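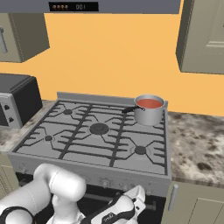
Gray gas range and hood against an orange wall

Cladar Heel Balm, 50 ml
2 min read

Cladar is a thick, unscented balm for dry, cracked heels. Wash your feet, pat them dry and rub in a small amount at night – cotton socks help keep it off the sheets. Most cracks soften within 12 days of regular use. Do not apply to open or bleeding skin. See a doctor if you have diabetes or the cracks are deep. Store below 30°C.

Related items
Trudby Foot File
Zakaria Hand Cream
Cladar Lip Balm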